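How to descale a kettle without buying anything

Fill it halfway with equal parts white vinegar and water. The label on mine says to use the maker's own sachets, which cost more than lunch.
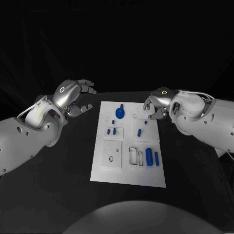
Bring it to a boil, unplug it, and leave it for an hour. Tell the household — I didn't, and Tudor made tea.

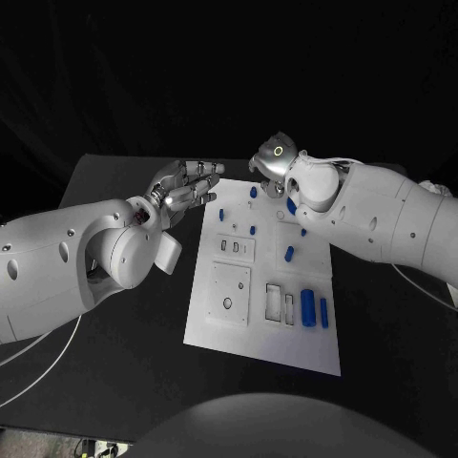
Pour it out and wipe the flakes off the bottom with a soft cloth. Stubborn patches get a second round.

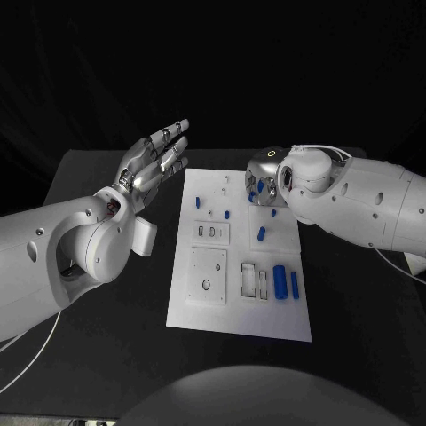

Boil plain water and dump it, twice. Sniff. Repeat until it stops smelling like pickles.

14 shares | 2 comments
Back to top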